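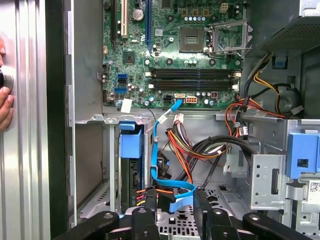 Borkby Repair and Reuse Club: Kit Reviews

Garno 28-piece precision screwdriver set, reviewed after a winter of old desktops

20 Dec 2020

I'll admit I bought the Garno set because it was on offer and I was fed up of hunting for the one decent crosshead we had left in the drawer. I wasn't expecting to write it up for the page, but a few of you asked at the last session what I was using, so I've been keeping notes on and off while stripping down the tower up top and a few others from the same donation.

Quick bit of background for anyone new. We get a lot of office desktops of a certain age, the sort with a green board, a PCI slot or two and a metal case you could stand on. Most of them only want a clean and a fresh drive. Some are past it and get broken for parts, and that's where a proper set of drivers earns its keep, as you're taking out everything that will come out.

So, the set. You get a handle, an extension bar, a little pair of tweezers and the rest is bits, in a hinged case about as big as a paperback. The bits sit in a rubber tray and they grip well. I turned the case upside down over the bench to see what would happen and not one fell out (very pleased with that, my last set rained bits everywhere if you so much as looked at it). The sizes are printed next to each hole in white. They could be bigger! I'm at the age where I hold things at arm's length and I still had to get my phone torch out for the small Torx ones.

The handle is the best part. It's got a spinning cap on the end so you can press down with your palm and turn with your fingers, lovely when you've got a long case screw that just keeps coming. The grip is a sort of soft rubbery stuff that picks up dust like nobody's business, but it wipes off with a damp cloth.

Inside the case it did nearly everything I asked. Board screws, fine. Drive cage screws, fine, although you want the extension bar for the ones at the back unless you've got very thin fingers. The magnet in the holder is strong enough to carry a screw back up past the memory slots without dropping it, and if you've ever lost one under a motherboard you'll know that's worth a few quid on its own. I did find it a touch too strong near the SATA leads, it kept sticking itself to the metalwork on the way past. You get used to it.

What I wouldn't use it for is the outside of the case. Those chunky hex-headed screws on the side panels really want a full-size driver, and the biggest crosshead bit in the Garno rattles about in them. I had one panel that had been done up by a gorilla at some point and I gave up and fetched my old Skorkedix, the big yellow one. Cooler screws on the sprung kind of mounting were borderline as well. It got them undone but my wrist knew about it.

The tweezers are rubbish, sorry. The tips don't meet. I've been using them to fish fluff out of fans and that's about their level. If you're pulling jumpers or nudging a bent pin back straight, get yourself a separate pair.

One small tip while I'm here: leave the lever up on an empty socket of this type only for as long as you need to, then close it and put a cover on. I've seen too many boards come out of the parts box with things dropped in where the processor should go. Same goes for SATA cables, unclip them from their guides before you start tugging, those plastic clips go brittle and you won't find spares.

Wear so far is hardly anything. After almost 202 screws (I kept a tally on the back of an envelope, yes I know) the main crosshead bit has a slight shine on the edges and the rest look new. The case hinge has a bit of a creak. The set I had before this was chewed up well before that point, so I'm calling it a win for the money.

Would I buy it again? Yes, for inside work, laptops, drive caddies, that kind of thing. If you only want one tool for the whole job then no, you'll still need something bigger next to it. I'm giving it 4 out of 5, and it would've had the full marks with decent tweezers and bigger numbers in the tray.

The club's set lives in the second drawer down with the anti-static straps. Please put the bits back in the right holes. The extension bar goes along the top, flat end to the left, or the lid won't shut.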